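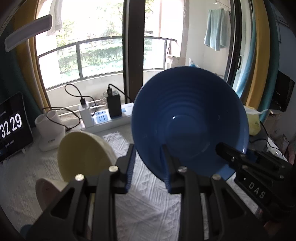
Bread dough rising very slowly in a cold kitchen

illexbaker
Joined: June
Posts: 26

Hello to all. I moved to Nitden in the winter and since then my bread is not the same. Before, I lived in a small apartment where the kitchen was always warm, and the dough was ready after lunch if I started in the morning. Now I have an old house with stone floors. I mix at 8 in the morning and at 4 in the afternoon the dough looks almost the same as when I left it.

My recipe is simple: 547 grams of white flour, water, salt and a little dry yeast (half of a small spoon). I did not change anything in it. The flour is from the mill shop in Numonthorpe, and the yeast was opened a few weeks ago, but it still makes foam when I test it with sugar.

My question is if I should put more yeast, or wait longer, or find a warmer place. I would prefer to not heat the whole house for one loaf.

hawthorne_crumb
Posts: 547

Wait longer. Cold dough tastes better anyway. I mix after supper, cover it, go to bed and shape it in the morning. Half a teaspoon is plenty for that. What is the temperature on your counter? Measure the dough too if you have a probe.

pan_and_peel

Disagree with the above. Eight hours with no movement is more than a bit of cold. Use warm water. If your tap water is icy and the flour comes out of an unheated pantry, you are starting from far behind and the dough never catches up. I'd also bin that yeast and open a new packet, it costs next to nothing.

illexbaker

Thank you both. I did not think about the flour! It stays in the cupboard on the outside wall, and this wall is very cold – I can feel it with my hand. The water I take directly from the tap.

I don't have a probe, only a room thermometer, and it is hanging in the hallway, so maybe it tells me nothing useful.

hawthorne_crumb

Foaming yeast is live yeast, don't throw it out. Agree on the water though. Comfortable on your wrist, not hot.

nitden_allotments

Fellow Nitden person here, same kind of house. Oven with only the light on. Mine gets to 26 C in there with the door shut, and it's the best spot I have by a long way. Put a note on the oven door. I once preheated it with the dough and a tea towel inside and we had smoke up the stairs.

pan_and_peel

Oven light works but check it first with a thermometer. My last oven went over 30 with the light on overnight and I had soup in the morning. Fine for 2 hours, not fine for a long rise.

hawthorne_crumb

Which is why I leave mine on the counter. Everyone wants to speed it up and then they complain that the loaf has no flavor.

pan_and_peel

Some of us want to eat it the same day.

illexbaker

Please do not fight because of my dough :)

I tried today like this. Warm water, flour taken out to the living room the evening before, and then the bowl in the oven with the light. I moved the hallway thermometer inside also, and it showed 24. After three hours the dough was double. I was so surprised that I called my neighbor to look at it.

The crumb is a little bit tight near the bottom, and I think I shaped it too strongly, but the taste is good. Next time I will try the night method from hawthorne_crumb and compare the two. Should I reduce the salt if it stays the whole night?

hawthorne_crumb

No, leave the salt alone. If anything cut the yeast to a pinch once the weather warms up. For now keep it as it is.

nitden_allotments

Glad it worked. Is the Numonthorpe shop still selling the rye in paper sacks? They had none when I went.

illexbaker

Yes, they have it, but only the big sacks. I can ask for the small ones when I go again.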